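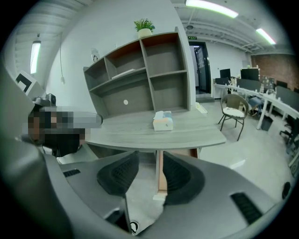

What does automation change first for the people in an office? Their afternoons, mostly, and who they talk to during them.

Opinion | Working Life
June, by Lamai Nakpan

I have spent the better part of twelve months in and out of the Tallmont office, where my old colleague Rungnapa Nuchit runs the group that handles returns and repairs, and I went in with the views you might expect of somebody my age who once had a job typing up delivery notes. I thought the machines would come for the dull work, that everyone would be glad to see the back of it, and that there would be a difficult meeting some months later about how many chairs were still needed.

The dull work did go, or a good lump of it. Tallmont takes in broken small appliances from shops, and every one of them used to be read off a label, typed into a form, matched to a complaint and sent down the line. A program called Ater does the reading and matching now. In its first full month it dealt with 3,242 returns and passed 1,206 of them back to a human being, with a little note saying it wasn't sure. I'm told this is respectable. To me it sounded like an awful lot of not being sure, and I said so, and Rungnapa laughed and said I should have seen the old forms.

What I hadn't thought about was what those 1,206 are like. When you did all of them yourself, the easy ones were your rest. You could do twenty kettles with a loose lid while telling the person beside you about your daughter's driving test, and then you came to the odd one, the toaster that hummed, and you sat up and gave it your attention. Take away the kettles and you are left with humming toasters from nine until five! People at Tallmont go home more tired than they used to, and some of them feel a bit foolish saying so when, on paper, they are doing less.

I think they should say it loudly. If a machine takes the easy two thirds of a job, the remaining third is a different job, and it wants a different day built round it, with longer breaks and (I'd argue) better pay. The firms that sell these systems talk very happily about freeing people up. I would like one of them to sit through a whole afternoon of what people have been freed up for.

Then there are the grippers, which are the part visitors always want to hear about. Tallmont is getting ready for sorting arms on the benches at its Skastow depot, and somebody has to show an arm how a thing is picked up. So the staff do it themselves, with a gripper held in the hand, two padded black fingers in a grey shell, going over the same small movements again and again. It is slow, and rather humbling, I found, when I had a go. I have been picking things up all my life and I couldn't have told you how I did it until I had to do it with two fingers.

I had expected bad feeling over this, teaching the thing that might one day do your work, and there is some. One man told me he does it properly because he couldn't bear to do it badly, and he doesn't much care to think past that. But there is pride in it too. The people who are good at it are the old bench hands, the ones who know that you lift a blender by the base and never by the jug, and for once somebody upstairs is writing down that they know it. They get paid a supplement for every 200 recordings accepted. It is a small supplement. I think it ought to follow the work, so that if the arm goes on using what you taught it, a little something goes on coming to you, much as it would to a person who had written a handbook.

Jurčo, the smaller firm across the yard, has gone about things another way, and I find I prefer it. They have 9 people and they put the question to all of them before buying anything: which part of your day would you miss? It seems a soft sort of question to ask in business. But the answers were so particular. One woman wanted to keep the phone calls, which everyone had assumed she hated. Another would happily never see a spreadsheet again, but wanted to go on opening the parcels herself in the morning with her coffee. So the parcels stayed with her, and the spreadsheet went.

Rungnapa has begun asking the same thing at Tallmont, a year later than she would have liked. She has also put some of the kettles back. Each person can draw a batch of easy returns out of Ater's queue after lunch and do them by hand, for no reason the accounts department would recognise, and when I was last there at half past two the talk had started up again along the desks.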